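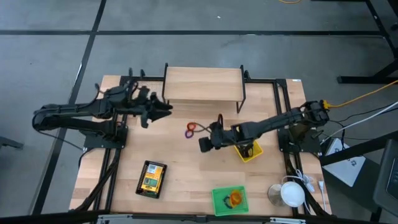
4. Seasonal Movement in Striped Wooden Worktops

Papers > Wood and Interiors > Working Surfaces > Section 4

Reading time: 4 min

Figure 4. Light wood worktable with butcher-block striping, standing on a gray concrete floor.

We came to this part of the study with a simple question, and it has turned out to be the part we most enjoy talking about. Wood swells across the grain when the air is damp and shrinks when the air is dry. Every cabinetmaker knows this, and every student of the material learns it early. What we wanted to know is how the movement plays out in tops built up from many narrow strips, in the kinds of rooms where people work at them every day: craft rooms, school shops, repair counters, the back halls of small firms.

Tops with the striped look of Figure 4 are a pleasure to study. The lines give the eye something to follow, and they give the person with the calipers a natural set of reference marks. On a wide single board we have to draw our own marks and hope no one sands them off before the next visit. On a striped top the marks are already there, and a change in the spacing can be followed from one strip to the next.

4.1 Where and when we measured

The readings come from two towns. Plernden sits in a river valley and has long wet autumns. Rustusden is higher up and a good deal drier, with heating that stays on well into spring. We returned to each building four times in the year, beginning in November, and always measured before ten in the morning, when the rooms had been closed overnight and the air was at its most settled.

Over the year we gathered 409 usable readings from 154 tops. Of these readings, 234 were taken in Plernden, where more owners let us in and where one school kept its shop open for us through the summer break. A reading was thrown out if the top had been moved to another room between visits, or if the owner had planed or sanded it. Refinishing alone did not rule a top out, but we wrote it down.

Moisture content was taken with an Isaksson pin meter, with the pins set in line with the grain on the underside of the top. Width was taken at both ends and at the middle. We kept the same pair of calipers for the whole project and checked them against a steel bar before each day of work.

4.2 What the strips do

The first surprise is how uneven the movement is inside a single top. We had expected the strips to widen and narrow more or less together, and in the drier town they often did. In Plernden it was common to find one or two strips doing far more than their share while the neighbors barely changed. When we looked at the end grain, the lively strips were usually the ones cut with their growth rings lying flat to the surface. This agrees well with textbook values for flat-sawn stock, and it was wonderful to see it so plainly in furniture that people had been leaning on for years.

The second surprise concerns the edges. Outer strips followed the weather quickly and inner strips lagged behind. For a few weeks in late autumn the two were out of step, and this was when owners told us about creaks, lifted corners, and drawers that rubbed. By the winter visit most of those complaints had gone away without any repair — a comfort to the owners, and a useful warning to anyone tempted to plane a sticking edge in the fall.

Floors seem to matter as well, though our data here are thinner. Tops kept over bare concrete tended to read a little damper underneath than on the upper face. The same was true of some tops over tile. We can't yet separate the effect of the floor from that of the ground-floor rooms where such floors are usually found, and we would love to see someone take this up with a larger set of buildings.

4.3 Finish and fastening

Most tops in the study had been oiled. A smaller group had been varnished, and a few owners in Rustusden swore by Huseo hardwax, applied in thin coats with a cotton rag. All of these slowed the exchange of moisture. None of them stopped it. The clearest differences appeared where the upper face had been finished with care and the underside left raw. Such tops took in moisture from below and cupped upward at the long edges, at times enough to rock a mug.

Fastening had a stronger effect than finish. Tops screwed tight to a rigid base along both edges had nowhere to go, and they were the ones with open glue lines. Tops held by slotted brackets or wooden buttons moved freely and stayed sound. Senan Moriarty, who ran the Plernden visits, began carrying a few spare slotted brackets in his bag, and several owners changed theirs over after the second visit. Those tops are marked in our tables and left out of the comparison of fastenings.

The practical advice is modest and cheap. Finish both faces. Leave room at the screws. Wait for winter before taking a plane to anything. We turn next to tops made from a single wide board, where the movement is larger in total but much easier to predict.

Related sections
Section 3: Reading End Grain in Finished Furniture
Section 5: Single-Board Tops and the Trouble with Width
Glue Lines After One Wet Autumn
Slotted Brackets and Wooden Buttons Compared
Notes on Caliper Practice in Occupied Rooms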